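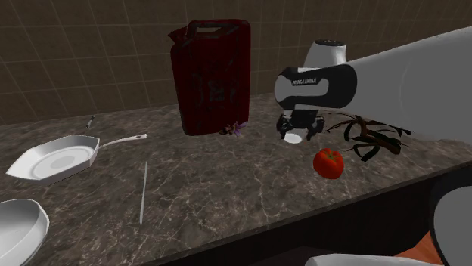

Render: dark red jerry can on a dark marble countertop, tiled wall behind.

Kitudura Household Emergency Supplies List

Welcome, and thank you for stopping by! Kitudura is a plain spreadsheet of things that people in the Skustmont area keep at home for storms, long power cuts and frozen pipes, and it grew out of a winter when plenty of us found out how few candles we owned (and how few of those we could find in the dark).

What's in it

There are 104 rows, one for each kind of item, and 20 columns. The columns you'll probably want first are item, storage_place, shelf_life_months and notes. The rest are mostly for sorting, and you can hide them without hurting anything.

Where it came from

We mailed a short form to households in Skustmont and along the Sesis road, and 62 of them wrote back, some with extra pages stapled on, which we loved. Spelling was tidied up and duplicate items were merged. Wherever two households disagreed about how long something keeps, we went with the shorter time.

Things to know before you use it

Shelf life is blank in 53 rows, mostly tools and blankets. A blank means no answer was given, so please don't read it as "keeps forever." Medicines were left out on purpose. Fuel rows record only what people told us, and your local fire code always comes first.

Files

supplies.csv is the list itself
columns.txt explains each column
changes.txt has the history, newest at the top

License and credit

Use it, print it, tape it inside a closet door. If you pass it along, please credit the Kitudura list, D'Souza edition. Corrections are very welcome, and we fold them in every July.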